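Kapitel 7
Ortsveränderliche Verteiler im Niederspannungsnetz

Lernziele

Nach der Bearbeitung dieses Kapitels können Sie den Aufbau einer Mehrfachsteckdose beschreiben, die zulässige Gesamtleistung berechnen, den Leiterwiderstand einer Anschlussleitung bestimmen und die Reihenfolge der Prüfschritte bei der Wiederholungsprüfung begründen. Vorausgesetzt werden das ohmsche Gesetz (Kapitel 2) und die Schutzklassen (Kapitel 5).

7.1 Einordnung

Die feste Elektroinstallation eines Gebäudes endet an der Wandsteckdose. Alles, was dahinter angeschlossen wird, unterliegt der Entscheidung des Nutzers und entzieht sich damit weitgehend der Planung. Zwischen Wandsteckdose und Verbraucher liegt in Wohn- und Arbeitsräumen sehr häufig ein weiteres Element: der ortsveränderliche Verteiler. Er besteht aus einem Stecker, einer flexiblen Anschlussleitung und einem Gehäuse mit mehreren parallel geschalteten Steckplätzen. Umgangssprachlich heißt er Steckdosenleiste oder Mehrfachsteckdose.

Elektrisch betrachtet ist der Verteiler ein passives Bauteil. Er begrenzt den Strom in seiner einfachsten Ausführung nicht, sondern verlässt sich auf den Leitungsschutzschalter des vorgelagerten Stromkreises. Daraus ergibt sich die zentrale Frage dieses Kapitels: Unter welchen Bedingungen schützt eine Einrichtung in der Unterverteilung auch eine Leitung, deren Querschnitt und Länge bei der Planung nicht bekannt waren?

Das Thema wird anhand eines durchgehenden Fallbeispiels behandelt. Der Büroausstatter Lovholm ließ am 6. August 2021 sämtliche ortsveränderlichen Verteiler eines Standorts aufnehmen. Die Aufnahme leitete Elínborg Overgaard, die Messungen führte Arnar Frandsen durch. Erfasst wurden 78 Verteiler; 34 davon waren mit einem weiteren Verteiler in Reihe geschaltet. Die Messprotokolle sind im Anhang C abgedruckt und werden in den Übungen zu 7.4 benötigt.

7.2 Aufbau und Kenngrößen

Im Inneren des Gehäuses verlaufen zwei Kontaktschienen für Außenleiter und Neutralleiter sowie ein Schutzleiterbügel. Jeder Steckplatz greift diese drei Leiter ab. Die Verbindung zwischen Anschlussleitung und Schienen ist je nach Hersteller geschweißt, gecrimpt oder geschraubt. Schraubverbindungen lassen sich instand setzen, neigen aber bei thermischer Wechselbelastung zum Setzen - der Übergangswiderstand steigt, und mit ihm die örtliche Verlustleistung.

Für die Bemessung sind folgende Größen maßgebend:

Bemessungsspannung U: 230 V
Bemessungsstrom I: 16 A
Leiterquerschnitt A: in der Regel 1,5 mm²
Länge der Anschlussleitung l: nach Angabe auf dem Typenschild

Die höchste zulässige Wirkleistung bei ohmscher Last folgt aus

P = U · I = 230 V · 16 A = 3680 W

Dieser Wert gilt für die Summe aller angeschlossenen Verbraucher. Die Anzahl der Steckplätze hat auf ihn keinen Einfluss. Ist auf dem Typenschild ein niedrigerer Wert angegeben, so gilt dieser.

Der Widerstand der Anschlussleitung wird für Hin- und Rückleiter gemeinsam berechnet:

R = 2 · l / (κ · A)

Für Kupfer wird κ = 56 m/(Ω · mm²) eingesetzt. Bei l = 5 m und A = 1,5 mm² ergibt sich R = 0,119 Ω. Bei einem Strom von 16 A fallen an der Leitung somit 1,9 V ab, und es werden 30,5 W in Wärme umgesetzt. Auf der ausgelegten Leitung verteilt sich diese Wärme über die gesamte Länge. Bei aufgewickelter Leitung ist die Wärmeabgabe behindert, und die zulässige Belastung sinkt entsprechend.

7.3 Reihenschaltung von Verteilern

Wird ein Verteiler in einen anderen eingesteckt, addieren sich die Leitungswiderstände und die Übergangswiderstände der Steckverbindungen. Damit steigt die Schleifenimpedanz am letzten Steckplatz. Der Kurzschlussstrom nimmt ab, und die Abschaltbedingung des Leitungsschutzschalters ist unter Umständen nicht mehr erfüllt. 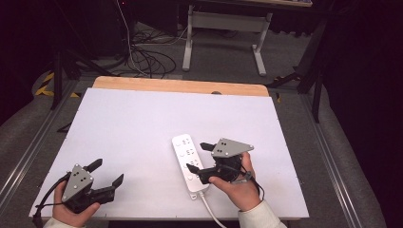

Wie viele Verbraucher dürfen an einem Verteiler gleichzeitig betrieben werden?
Maßgebend ist die Summe der Ströme: Sie darf den Bemessungsstrom des Verteilers nicht überschreiten, unabhängig davon, auf wie viele Steckplätze sie sich verteilt.

Beispiel 7.1: An einem Verteiler wird ein Heizlüfter mit 2.000 W betrieben. Zusätzlich soll ein Wasserkocher mit 2.200 W angeschlossen werden. Die Summe beträgt 4.200 W, der Strom 18,3 A. Der Verteiler wird überlastet. Ein Leitungsschutzschalter B16 löst bei diesem Strom nicht zwingend aus, da er unterhalb des großen Prüfstroms von 1,45 · 16 A = 23,2 A liegt.

7.4 Reihenfolge der Prüfung

Die Wiederholungsprüfung beginnt mit der Sichtprüfung von Stecker, Leitung und Gehäuse. Es folgen die Messung des Schutzleiterwiderstands, die Messung des Isolationswiderstands und die Messung des Schutzleiterstroms. Wird bei einem Schritt ein Mangel festgestellt, ist die Prüfung abzubrechen und der Verteiler der Benutzung zu entziehen - die nachfolgenden Messungen setzen einen intakten Schutzleiter voraus.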